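Ternville Public Library
Members' Newsletter, February 2024

Changes to Interlibrary Loan and the Local History Reading Room

The Ternville Public Library will introduce revised arrangements for interlibrary loan and for use of the Local History Reading Room over the coming weeks. Both services have seen steady growth, and the present rules were written when most requests still arrived on paper slips. Members are asked to read the following notes before placing a new request or booking a seat.

Interlibrary loan

Requests may now be placed online through the member account page or in person at the main desk. Telephone requests will no longer be taken, except from members registered with the home delivery service. Each member may have up to 10 requests open at one time. A request counts as open from the day it is submitted until the item has been returned and checked in at our end.

Most items borrowed from libraries within the state arrive without charge. Where a lending library sets a fee, staff will contact the member before the order is confirmed, and the request will be canceled if no reply is received within 72 hours. Members who have missed such a message in the past may wish to check that the email address on their account is current.

Loan periods are set by the lending library and appear on the paper band around each item. Please leave the band in place. Renewals must be requested before the due date, and the lending library may decline them. The Library regrets that it cannot extend a loan on its own authority, even by a day or two.

Audio recordings, bound newspapers and items published within the past six months remain outside the service. Microfilm may be requested but must be viewed in the building. The two microfilm readers on the lower level have been cleaned and fitted with new lamps, and one of them can now save pages directly to a portable drive. 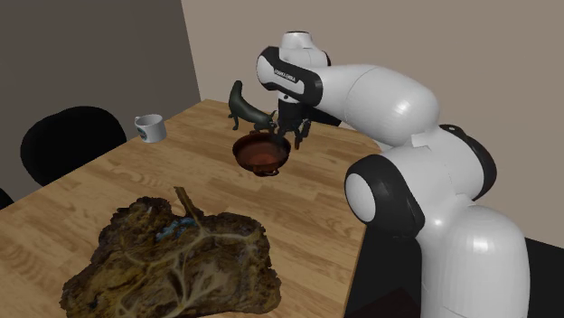

The Local History Reading Room will move to a booking system for its eight seats. Seats may be reserved up to two weeks ahead, for a morning or an afternoon, and unclaimed seats will be released 20 minutes after the start of each period. Pencils, laptops and cameras without flash are welcome. Pens, food and drinks are not, and this applies to covered cups and flasks as well as to a white mug such as the one on the table in the picture. Drinks may be taken in the lobby, where additional seating has been provided near the east entrance.

Materials held in the closed stacks will be brought up twice each day, at 10:30 and at 2:00. Readers who know what they need are encouraged to send their list with the booking. Up to four boxes or volumes may be ordered for each visit, and one box may be open on the table at a time. Folders should be kept in the order in which they are found. If something seems to be out of place, please tell the staff member on duty and leave the folder as it is.

Recent additions to the collection

The Library has completed the listing of the Oyewole Papers, a family archive received two years ago. The papers include letters, account books and 111 glass negatives showing streets and shopfronts in the older part of town. The negatives themselves are too fragile for general use, but prints have been made of every plate and may be seen in the Reading Room on request. The letters are open without restriction. Two of the account books are with the conservator and are expected back in September.

A second group of material comes from the former Cernia Mill, which closed its offices here many years ago. It consists largely of wage ledgers and plans of the buildings. Family historians may find the ledgers of particular value, as they give the full name and street of each worker – details that the town directories of the period often leave out. An index to the first three ledgers is available at the desk. It contains 700 names, and work on the remaining volumes is continuing.

Copies and permissions

Readers may take their own photographs for private study after signing the form at the desk. One form covers the whole visit. Permission to publish an image must be sought in writing, and applicants should state the title of the work, the publisher and the shelf number of each item. Replies are normally sent within three weeks. Charges for copies made by staff are unchanged.

The Ada Street branch

Interlibrary loan items may be collected from the Ada Street branch as well as from the main building. Please choose the pickup point when placing the request, as items cannot be redirected once they have been shelved for collection. The branch does not hold local history material, and Reading Room bookings are for the main building only.

Questions about either service may be put to the staff at the main desk during opening hours, or sent through the contact form on the Library's website – please include your card number so that the reply can be matched to your account.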